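Tretitz Press Credential and Guest List System

Item 2615
Category: Event equipment / Media check-in
Supplied by Skallirby

Overview

The Tretitz is a self-contained check-in unit for premieres, gallery openings, award dinners and other events where invited guests, their families and accredited press enter through separate lines. It reads printed and phone-based passes, prints replacement badges, and keeps the talent list apart from the media list so that door staff see only the names they need.

The unit replaces the older Citley reader. Existing Citley badge stock can be used without modification. Citley wall brackets do not fit.

List handling

Each unit stores 184 separate event lists. A list can be loaded from a spreadsheet or typed in at the keypad. Every entry has a primary name, a professional name and a plus-one field. The professional name is the one printed on the badge. The primary name is used to check identification and does not appear on any printed item.

Family groups can be linked. When one member of a linked group checks in, the others are moved to the top of the screen. Minors in a linked group are marked "no photo" by default. The setting can be changed only by a user with publicist access.

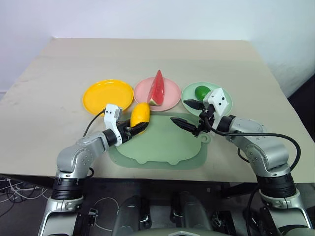
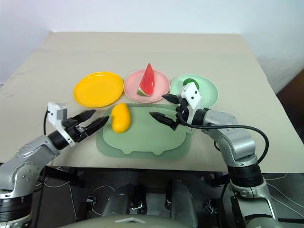

Access levels

There are three access levels: door, publicist and administrator. Door users can search, check in and reprint. Publicist users can add late names, change photo permissions and hold an arrival so that it does not show on the press screen. Administrators can do all of the above and can export the arrival log.

A held arrival stays held until it is released by the same user or by an administrator. Restarting the unit does not release it.

Press screen

The second screen faces the press line and shows the next two arrivals by professional name, with the project or title being promoted. Titles longer than one line are shortened from the right. Text size is adjustable. The screen can be switched off at the main unit for private arrivals.

Badge printing

Printing is direct thermal, black only. Badges are supplied blank or with a colored header. Load with the header edge toward the cutter. Printed badges should be kept out of direct sun, as the text will fade over the course of an outdoor event.

Power and connection

The unit runs from the supplied adapter or from the internal battery. Two units can share a list over a cable or a local wireless network. An internet connection is needed only for software updates. If the link between two units is lost, both continue to work and compare entries when the link returns. Duplicate check-ins are listed for review and are not deleted.

In the box

Main unit with keypad
Press screen with stand
Power adapter
Link cable
One roll of blank badges
Printed setup guide

Sold separately: Ejigu carry case, colored badge rolls, second press screen.

Notes from users

"We ran two at a film festival in March, one on the cast entrance and one on press. The professional name field saved us a lot of reprints. I would like a longer link cable." Sosina Negussie, publicist

"Search is fast. The keypad is small if you are wearing gloves." Nahom Tufa, door supervisor

Warranty and service

The main unit and press screen are covered for 3 years. Cutter blades and batteries are treated as wear parts and are not covered. For repairs, write to Hsin-yi Tsao in the service department and include the item number and the software version shown at startup. Rental inquiries go to Kiros Wubshet.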